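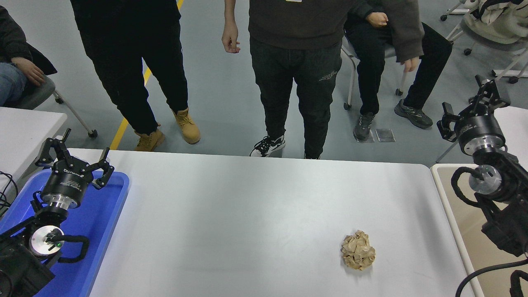

Olline Launches Nivitz, a Crumple-First Packing Paper for People Who Ship From Home

FOR RELEASE 05/03/2022

Hi everyone, Malachy Kinsella here. I run Olline, and I've spent more of my working life than I'd like to admit thinking about balled-up paper. So I'm very happy (and a bit nervous!) to tell you that our new tan packing paper, Nivitz, is on sale from this morning.

If you've ever packed a mug for the mail you know the routine. You pull off a sheet, scrunch it, stuff it in next to the handle, and by the time you've found the tape it has opened up again and the mug is rattling. I sold secondhand dishes online for years before Olline, and I broke plenty of them that way. Customers were very kind about it, mostly.

Nivitz is made to be crumpled. It's a plain, uncoated paper with a bit of stiffness to it, so when you squeeze it into a ball the creases hold and you get air pockets in the middle. One good ball goes in each corner of the box, then a flatter one on top before you close the flaps. Please don't squash it down hard – a fist-sized ball that still has some give will do more for your teapot than a tight little pebble of paper.

We went through 138 test sheets before I was satisfied, and a lot of that was me crumpling one, setting it down on a bare white table and watching to see how far it would unfold. It's slow work and I loved it. Some of the early papers were lovely and soft but went flat as soon as you put a book on them. Others held their shape and were so scratchy that I wouldn't have wrapped a spoon in them. The one we picked sits in between, and you can smooth it out and use it again. I've had single sheets go through my own kitchen several times over.

What you can buy

Nivitz comes in two sizes to start with. The small pack has 50 sheets and should see you through a house move's worth of glasses if you're careful. The big pack has 400 sheets and is meant for shops and anyone who's at the post office every day. Both come flat in a cardboard sleeve with no plastic, and the sleeve opens along the short side so you can pull sheets out one at a time with your other hand full.

You'll find both packs in our own online store, and our friends at Lau are carrying the small one on their shelves. Istix is handling the shipping, so orders go out in the order they come in. We're giving away samples too, to up to 100 small sellers – write to us, tell us what you ship and what keeps getting broken, and we'll put a few sheets in the mail.

A wider sheet for picture frames and lamps is planned for October. I'm still arguing with myself over the size, so if you pack big awkward things for a living, I'd love to hear from you.

Press contact: Malachy Kinsella, Olline. Sample sheets for reviewers are available on request.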